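Rolled, folded, wiped down: the big tidy

Tuesday, December 4, 2018

Quick one this month as I'm typing in between trains. Markstead makers' room, upstairs, the table tidy. It's happening bit by bit and it's already nicer to sit at.

First job was the soft stuff. All the cloths and mats and foam bits that used to live in a heap by the radiator. Rule from now on: if it rolls, roll it. Fat end against the wall, seam down, in the tall box by the door. Gil-soo Geum cut the box down to 40 cm so things don't slide to the bottom and stay there till spring. Works a treat.

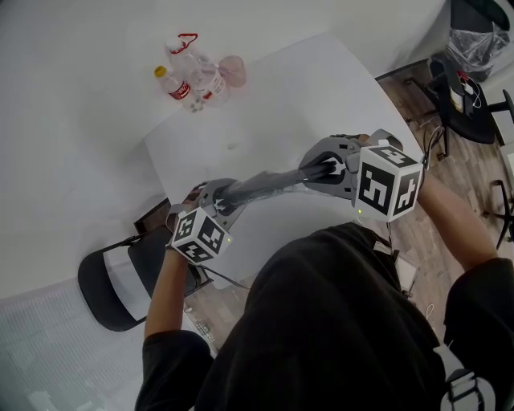
Long grey roll or tube held between two hand-held grippers over the big white table, drinks parked at the far side.

On drinks. Please keep them up the far end, and lids ON. We had squash in the button tin in April and I was picking sticky buttons apart for a week. Cups go back to the kitchen when you leave, bottles go in the recycling downstairs (rinse them, please, the bags were honking last month). There's a spare jug under the sink if you'd rather have water.

Second job, the small bits. This is the slow one. Scraps, offcuts, ends of things, all the stuff that ends up in the middle of the table becuase nobody's sure if it's rubbish. Pick it up, look at it, decide. Bigger than your thumb, keep. Smaller, bin. Petrică Marinescu thinks that's too harsh and has started a jar for the tiny ones. Fine, but one jar. When it's full it's full.

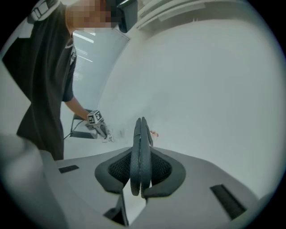

Colours and whites get kept apart, by the way. Reds especially, some of the cheap ones come off on everything. Two shallow trays for that on the Tesau shelves, left is white, right is everything else. Labels to follow when I find the pen.

Still needed:
A decent dustpan, ours has lost it's lip
Lidded tubs, any size
Somebody with a car to take the old shelving to Olow

We've spent 600 of the 716 pounds in the room fund, mostly on the shelves, so donated tubs are very welcome. Drop things off any evening before 8, ring the side bell and wait, it's a long way down the stairs.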